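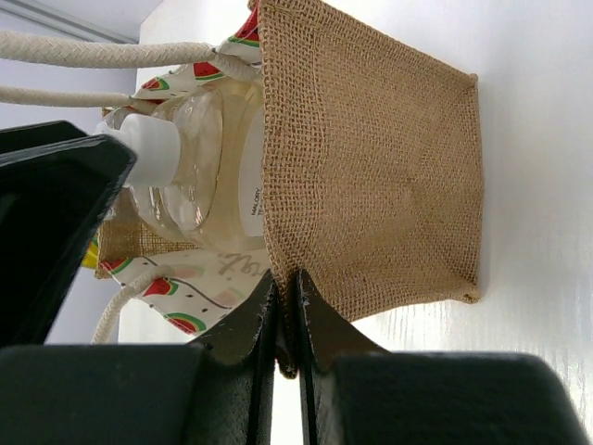

## Grarano thread, starting with the signal

We heard Grarano this morning. Beacon came up at Stangate on the second pass after sunrise, weak but readable, and held for most of the pass. Call sign decoded cleanly. It's our satellite.

---

For people who weren't following: Grarano is a student-built cubesat. It went up as a rideshare in February, deployed normally as far as the launch provider could tell us, and then sent one short burst over somebody else's ground station. After that we had silence for weeks.

---

A lot of you asked whether the launch was at fault. We have no reason to think so. Deployment was confirmed, the satellite was in the orbit we were promised, and the other payloads on the same dispenser reported in. Please don't send the launch people angry messages.

---

## What we think happened

Best guess is a power problem. The one early burst showed the battery lower than it should have been. If the satellite was tumbling the wrong way, the panels would have had poor sun for long stretches, and the flight computer would keep booting, running low and shutting off again.

---

There is a safe mode for this. It turns off nearly everything except the receiver and a slow beacon. What we got wrong was the voltage at which it comes back out of safe mode. We set it too close to the voltage where it goes in, so it could bounce between the two.

---

The orbit has been drifting into longer sunlight over the past few weeks. More sun per orbit means the battery gets a real charge. That fits with the beacon coming back now and would also explain why no amount of shouting commands at it in March did anything.

---

## The tracking problem

The other trouble was that we weren't sure which object was ours. A rideshare drops a lot of small things close together, and early on the catalog entries get swapped around. For a while we were pointing at the wrong one.

---

Ezequiel Meléndez sorted that out. He took the Doppler curve from the single early burst and compared it against every candidate in the cluster. Most dropped out right away. He was left with 2 that fit, and we split our passes between them from then on.

---

He was also the one at the desk this morning. His full message to the group was "got it, writing it down." The recording was uploaded before most of us were awake.

---

## Numbers so far

Since deployment Stangate has tracked 261 passes. Nearly all of them were empty. I'm posting that because other student teams ask how long they should keep listening, and I'd rather give them our real log than tell them to be patient.

---

From this morning's pass and the evening one we have 481 telemetry frames in total. Some are repeats, and a few have bad checksums. The good ones agree with each other on battery voltage and board temperature, so I'm willing to believe them.

---

Battery is healthy enough to stay up through eclipse. Board temperature is cool but inside limits. Reset counter is very high, as you'd expect. Spin rate is faster than we designed for and we'll want to bring that down before doing anything else.

---
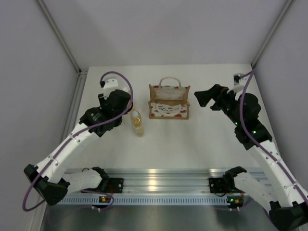
Stangate needs some work before we start sending commands every day. The antenna rotator has been turning back and forth for months and the coax at the boom is stiff where it bends. We're replacing that run this week and leaving far more slack in it. The purple cable on those arms is a good guide – look at the wide loop it makes above the gripper on the left one, and the big one hanging by the elbow. I want ours to have that much room at the joint, with no tight bend anywhere.

---

The amplifier is the old Urent unit and it's fine. I've had several offers to lend us a newer one. Thank you, but changing the transmit chain right after getting the satellite back would give us one more thing to wonder about.

---

## What happens next

First command will be the safe mode threshold change. It's a single parameter, and it's stored so that it survives a reset. We send it, wait for the acknowledgment, then listen for a full day without touching anything.

---

If that holds, we turn on the magnetic coils for short periods to slow the spin. We've run this on the engineering model on the bench, and it behaved, but the bench doesn't tumble.

---

The Quartey experiment stays off until the spin is under control. I know the people who built it have waited the longest. It draws the most power of anything on board and I don't want to be the one who switched it on early and lost the satellite again.

---

If the first commands don't get through, we try again on the high passes only. The low ones give us a bad path over the hills to the west, and we've wasted time on them before.

---

## If you want to help

Reports from other stations are useful, most of all from the southern hemisphere, where we have almost nothing. Raw recordings are better than screenshots. Please include the start time in UTC and what antenna you used. A recording with no start time can't be matched to the orbit.

---

Please don't transmit to it. Someone offered to "give it a nudge" and I appreciate the thought, but the command link is ours to run and we're responsible for it under the license.

---

Several people asked for the decoder settings. They're in the same place as before launch and haven't changed. If you get the beacon tone but no frames, check your deviation setting first.

---

Next good pass over Stangate is at 5:40 tomorrow morning. Ezequiel and I will both be on. I'll post here when we have an acknowledgment, or when we've given up for the day and gone to get breakfast.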